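Small Pouches and Their Contents
Drarby House Learning Rooms — Gallery

Introduction

The gallery on this page accompanies the unit on small-item packing offered by the Drarby House Learning Rooms. The unit deals with the modest end of household order: the zippered pouch, the divided tray, the bowl, and the many light articles that pass between them. It was prepared by Bohumila Vaněk and Refilwe Mathebula and is now in its second year of use.

Visitors to the page are asked to read the captions together with the unit handbook, which gives the full sequence of exercises. The handbook runs to 27 pages and may be consulted at the front desk. Copies are not lent out overnight.

The pictures may be viewed in any order. Terms used in the captions follow the handbook: a "strip" is any narrow length of fabric attached to a pouch, and a "flap" is the part that lies over the opening.

1. Fabric, strip and zipper

A pale mint-green bag with a long zipper in the same color family. The narrow strip is held upright, and the fabric above it opens into a smooth fold.
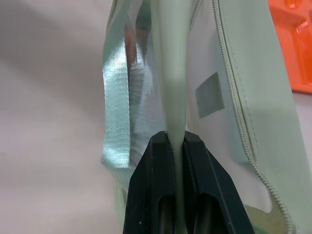 Soft pouches are introduced early in the unit. A stiff box keeps its shape whatever is done to it, while a fabric pouch shifts with every touch, and the packer has to decide where to hold it before deciding what to put in. The handbook recommends a strip or a seam for this purpose. The zipper pull should be left free until the contents have been settled, and the teeth should be checked along their full length for caught threads.

Chanida Jaidee, who revised this section in June, added a short note on care. Pouches with fabric edging are to be wiped with a damp cloth and left open to dry. They are not to be folded across the zipper — a crease in that place tends to stay. Pouches awaiting repair are kept in the drawer marked Geagea, after the workroom on the upper floor where the mending is done.

2. Pouch, tray and small articles

The second exercise brings the pouch to the table together with the articles usually stored near it. Participants begin with flat items, which are placed upright against one side, and continue with those of irregular shape. Cotton balls are packed last. Tweezers and other thin metal articles are laid in a single direction, with the points away from any clear plastic panel.

A divided tray is used for sorting. Articles may rest in its compartments or beside it during the exercise, provided that the space in front of the pouch remains open. Cloths are set apart at the back and folded when the table is cleared. The tray is returned to the Indix cabinet at the end of each session, and the pouch is emptied before it is put away.

A translucent green pouch with olive-green edging, with a flat silver-gray item showing through the front. Behind it on the table are an orange compartment tray, white cotton balls, a crumpled light blue-green cloth, a small orange bowl and a pair of metal tweezers.
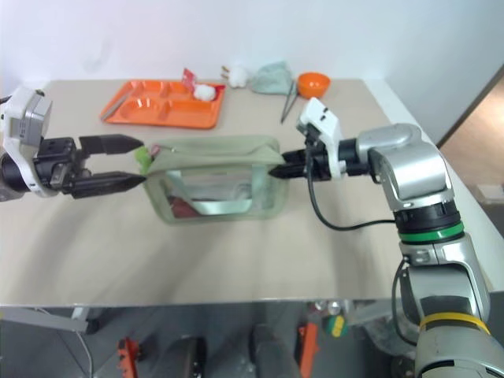

3. Use of the gallery

The pictures may be shown in classes held at Drarby House and at the Cluvau annex. Printed copies for display should carry the name of the unit and the number of the exercise. Requests for larger prints are handled by Mpho Potgieter and are normally answered within two weeks.

The wider picture collection of the Learning Rooms holds 3,326 items, arranged by room and then by activity. Material on pouches, trays and small containers is filed under "Table Work," next to the sections on sewing supplies and desk drawers. An index is available in the reading room — the printed version is the more complete of the two.

Corrections to captions should be addressed in writing to Khanyisile Pillay at the front desk. Please quote the exercise number and the line concerned. The page is reviewed at the close of each term, and accepted corrections are entered at that time.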